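Home Notebook Methods Suppliers People Contact

We use cookies to remember your settings and count visits. Accept / Manage

Farnier kitchen workshop, notebook

4/26/25

Entry by Branwen Parry. Table linen, stain and starch work. Carries on from the pages on the blue napkins.

Where we left off

The napkins were coming back from the rented machines with a gray cast and a stiff hand. Gwion thought detergent, I thought water. We did the cheap check first and washed a set with no detergent at all. The rinse water still foamed, so there was old detergent sitting in the cloth. Gwion was right. I have crossed out my note about the water softener on the earlier page but left it readable.

Stripping wash before any other tests from now on. Hot, no product, long rinse, repeat until the foam stops. The napkins needed it 3 times. The big cloths have not been done yet and they are heavier, so allow a whole afternoon.

Cloths used today

All cotton, plain weave, white. Two came from Restomeo as seconds, with a pulled thread near one hem. The rest are our own and have been through the dining room. I marked each one in the corner with laundry pen, letter first and then the wash count. Please don't write on the hem. The iron picks it up and puts it somewhere else.

Cut 16 test squares out of the worst of the old cloths and serged the edges. Vittoria asked for the edges to be serged this time after the fraying clogged her filter in August. The serger tension is still set for denim. I wrote the old setting on tape on the side of the machine so it can go back.

Stains tried

Beet juice, red wine, olive oil, coffee with milk, turmeric in oil, grass. One teaspoon each, dropped from the same height, left to sit overnight under a cake rack so air could get to them. Turmeric was made up in warm oil and strained through a coffee filter. It stained the filter holder too, and that is now the turmeric holder.

Treatments were as before:

Cold water only, soaked and then washed.
Dish soap worked in by thumb, then washed.
Oxygen bleach paste from the Prila tub, mixed thick.
Same paste, mixed thin and left twice as long.

What came out

Beet: gone with cold water. I had expected to need the paste.

Wine: cold water left a blue-gray ring. Paste took it out, thick or thin, no difference I could see at the window. Under the lamp the thin one has a faint edge.

Olive oil: looked clean on every square until ironed. Then the ones with no dish soap showed a darker patch. From now on nothing gets graded before ironing. I had already written "clean" for two squares and had to go back.

Coffee: dish soap was enough. The milk leaves more behind than the coffee does, and it smells if the soak is short.

Turmeric: nothing took it out. The paste turned it orange for a minute, then pink, then back to yellow in the rinse. Put those squares on the south windowsill wet. Yusri says sun does it. His mother hung everything out and never treated turmeric at all. I'll leave them a week and turn them over halfway.

Grass: mixed. Fresh came out with the dish soap. The square I rubbed and forgot under the rack did not.

Starch

We have been arguing over starch since the winter dinners. Vittoria wants the cloths to fall straight off the table edge and hold a crease at the corner. The floor staff want something that doesn't slide when a plate is turned. I want something that washes out.

Made cooked cornstarch the old way, slurry into boiling water, stir until clear, strain, thin. Tried it at three strengths on full cloths. The heavy one cracked when folded and left white dust along the crease. The middle one pressed well but scorched on the linen setting, so it needs a lower iron and a press cloth, and that makes it slow. The light one was fine. It gives a soft fold instead of a sharp one. Vittoria looked at it and said it would do for lunch.

Spray starch from the can was even worse to press than the heavy batch. It built up on the sole plate and dragged. Cleaned the iron with salt on brown paper. The rest of the can is under the sink if anyone wants it for the mending table.

Note on temperature: cooked starch goes lumpy if it cools in the pan. Decant it warm. The squeeze bottle with the wide tip works and the trigger sprayer clogs.

Pressing

Press damp. I dried one cloth fully and sprayed it back, and it never got flat in the middle. Take them off the line while the hems are still cool to touch, roll them in a towel, and do them within the hour. Fold in quarters with the right side in. The center crease then stands up a little on the table and can be smoothed with a flat hand. If it is folded right side out the crease is a valley and every crumb goes to it.

The long board is still wobbling. Gwion put a shim under the back leg. The shim is a folded menu. It works, please leave it.

On the table

Light starch cloth laid and left to settle before looking at the fall. The folds show as soft gray along the edge.

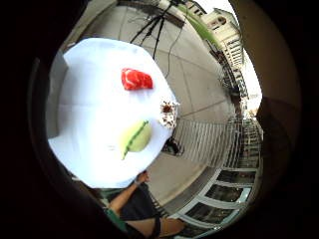
Costs and stock

Cornstarch: plenty. One box does up to 19 cloths at the light strength if nothing is spilled.

Prila paste: a third of a tub. The lid has to be left loose or it swells. Reorder before the next batch.

Dish soap: using the kitchen's. Nest Ruddock in the kitchen has asked for it back, so buy our own.

Laundry pens: one dry, one good.

Restomeo will take back the seconds if the pulled thread bothers us. It doesn't. I ran a needle through one and eased it along and it closed up after washing. They also offered a cotton and polyester cloth at a lower price. I asked for a sample. It will press faster and I expect it to hold oil, so it goes through the same stains as the others.

To do

Strip the big cloths.

Turn the turmeric squares.

Repeat grass, fresh and old, two squares each, and label the old one properly.

Ask Gwion for the length of the Mets table with both leaves in. The cloth we have for it is short on one side, or the table is longer than the drawing says.

Try the light starch at 100 grams to the batch with a spoon of salt. Vittoria read that salt stops sticking.

Comments (3)

Yusri Lau
A week may be short for the turmeric at this time of year. Keep the squares damp, the sun works much faster on wet cloth.

Gwion Penry
Mets table: I measured to the inside of the leaf. My mistake, not the drawing's. Will redo it and leave the number on the board.

Nest Ruddock
Found the dish soap. It was behind the starch pan. Still buy your own.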